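로무레오 구강건강지원센터입니다. 4월 한 달 동안 칫솔 관리와 양치 습관에 관한 안내를 이 계정에 이어서 게시합니다. (1/9)

첫 번째 안내는 칫솔모 교체 시기입니다. 칫솔은 3개월마다 교체하시기를 권장합니다. 전동칫솔의 교체용 브러시도 같은 기준을 적용합니다. 칫솔모가 바깥쪽으로 벌어졌거나 끝이 닳은 경우에는 기간이 남아 있더라도 교체하시기 바랍니다. (2/9)

교체일을 기억하기 어렵다는 의견이 상담 창구에 여러 차례 접수되었습니다. 센터에서는 날짜를 적어 칫솔꽂이 옆에 붙이는 기록 스티커를 제작하였으며, 준비 수량은 3000매입니다. 1층 안내 창구에서 가구당 2매씩 받으실 수 있고, 우편 발송은 하지 않습니다. (3/9)

두 번째 안내는 보관 방법입니다. 사용한 칫솔은 흐르는 물에 충분히 헹구고 물기를 턴 다음 칫솔모가 위를 향하도록 세워 두십시오. 젖은 상태에서 뚜껑을 씌우거나 밀폐 용기에 넣는 것은 피하시기 바랍니다. 양치용 컵도 사용 후 헹구어 말려 주십시오. (4/9)
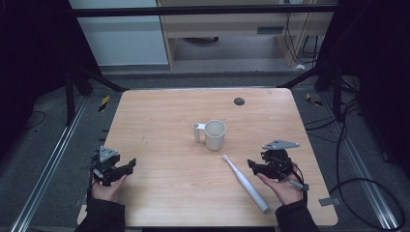

가족이 칫솔을 컵 하나에 함께 꽂아 두어도 됩니까?
칫솔모가 서로 닿지 않도록 칸이 나뉜 꽂이를 쓰시는 편이 좋습니다. 컵 하나를 함께 써야 한다면 칫솔 사이의 간격을 확보하고, 감기 등 감염성 질환이 있는 가족의 칫솔은 따로 보관하십시오. (5/9)

세 번째 안내는 양치 시간입니다. 한 번에 2분 이상, 하루 2회 이상 불소가 든 치약으로 닦으시기 바랍니다. 힘을 주어 문지르면 잇몸이 손상될 수 있습니다. 전동칫솔은 치아 면에 가볍게 대고 천천히 옮겨 가며 사용하십시오. 탄산음료나 과일 주스처럼 산성이 강한 음료를 드신 뒤에는 입안을 물로 헹구고 30분가량 지난 후에 닦는 것이 바람직합니다. (6/9)

센터 교육실에서는 성인 대상 양치 교육을 오후 3시에 운영합니다. 이번 달 교육은 크레밀다 푸르타두 교육팀장이 진행하며, 한국어와 포르투갈어로 안내합니다. 정원은 400명이고, 여러 회차로 나누어 선착순으로 접수합니다. 평소 사용하시는 칫솔을 지참하여 주십시오. (7/9)

교정 장치나 임플란트가 있는 분은 신청서의 비고란에 해당 내용을 적어 주시기 바랍니다. 치간칫솔 사용법을 별도로 안내해 드립니다. 통증이나 출혈이 계속되는 경우에는 교육 참여보다 치과 진료를 먼저 받으시기 바랍니다. (8/9)

교육 신청과 변경은 센터 누리집 또는 1층 안내 창구에서 가능합니다. 이 계정의 쪽지로는 신청을 받지 않습니다. 다음 게시물에서는 어린이 칫솔의 크기와 치약 사용량을 안내할 예정입니다. (9/9)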